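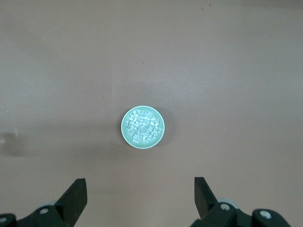 Misaki Katayama had the fastest car at Tirthorpe for most of the weekend and finished it in the gravel, 386 meters from the nearest marshal with a radio that worked. She has had time to think about this.

"I'd describe the first stint as excellent," she says. "The second stint was a walk."

We are talking in the back of the Zornow truck, where the coffee is bad and the chairs are worse. Katayama drives the number 74 in the regional touring car series, a championship whose prize money, she points out, would cover one front bumper if you painted it yourself. She is third in the standings. A week ago she was leading.

The trouble was a left rear wheel bearing, which had been complaining since Friday practice. Her engineer, Setsuko Kaneko, wanted it changed overnight. The team's only spare was in the other truck, and the other truck was at Forkarbridge.

"I asked for the bearing and I got a description of where the bearing was," Kaneko says, without looking up from her laptop. "Very detailed. I could have driven there."

Katayama qualified second anyway and took the lead from Mio Oda at the Ichikawa chicane on the opening lap. Oda has called the move "optimistic." Katayama prefers "finished."

"Mio left a gap. She says she didn't, but I was in it, so we can at least agree that it was car-sized."

She was four seconds clear when the vibration started, and she stayed out. Asked whose decision that was, driver and engineer both answer "mine," then look annoyed with each other.

The stewards also had a word about her walk back, which crossed an access road that drivers aren't supposed to cross. She got a reprimand, her second of the season. One more means a grid drop.

"Ten places for a third one. I've lost more than that on a slow pit stop. Don't print that, the pit crew are sensitive."

The pit crew, consulted, said to print it.

Her contract with Zornow runs through 2027, and she says she has no plans to leave, although she'd like the trucks to travel together. The next round is at Forkarbridge on Sat 4 May. The spare bearing is already there.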